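Virnia Dog Rest Log

Read me first
Version of 07/12/2023
Maintained by Ornella Orlandini

What is in this folder

Virnia is a collection of written diaries about how pet dogs rest and sleep at home. It holds 524 diary entries, made by dog owners in the towns of Clisadetti and Patberg. Each entry covers one night and the morning that follows. The owners wrote on paper, and I typed the entries into tables afterwards.

The collection was made for people who study the daily habits of older dogs, and also for dog trainers who want to compare their own notes with something. It is not a medical record. Please do not use it to decide on a treatment for a dog.

Files

entries.csv has one row for each night.
dogs.csv has one row for each dog, with age, weight, breed or mix, and whether other animals live in the home.
homes.csv says on which floor the dog sleeps and if there is a garden.
notes.txt has the free remarks of the owners, in the order in which I received them.

The three tables are joined by the column dog_code. The text file is not joined to anything, but every remark begins with the same code. All files are in UTF-8 and the separator is a semicolon. If your spreadsheet program shows everything in one column, please change the separator when you open the file.

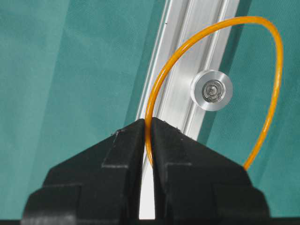 Fig. 1. Thin orange cable held between the tips of two black gripper fingers.

Columns in entries.csv

dog_code: four letters, chosen by me, without meaning.
bed_time: when the dog lay down for the night, as the owner saw it.
place: basket, sofa, owner's bed, floor, other.
woke_owner: yes, no, or empty when the owner did not remember.
last_walk: minutes between the end of the last walk and bed_time.
last_meal: the same, but for food. Small treats are not counted as a meal.
mood: the owner's own word for the dog in the morning. I translated these words, and the original is kept in mood_orig.

How the times were written

Owners were asked to round the times to 30 minutes. Many of them wrote more exact times, and I did not change these. So you will find both kinds in the same column. The column last_walk stops at 200. A longer pause is written as 200 too, and you cannot find the true value from the table.

Known problems

The owners from Patberg used an older form in May. It had no question about meals, so last_meal is empty for them in that month. In the later form the question is there.

"Floor" and "other" were not understood by everybody in the same way. A blanket on the floor appears under both.

Two dogs moved to a new home during the diary. They kept their code, but homes.csv shows only the first home.

Remarks in notes.txt were shortened where the owner wrote the name of a neighbour or a street.

Permission and contact

Every owner signed a paper agreeing that the entries can be shared without names. You may use and change the files for study or teaching if you mention Virnia. For selling a product with them, please write to me before.

Corrections are welcome. Send the dog_code, the night and the column, and I will compare it with the paper form. The forms are kept in the Mahama cabinet, second drawer, sorted by town.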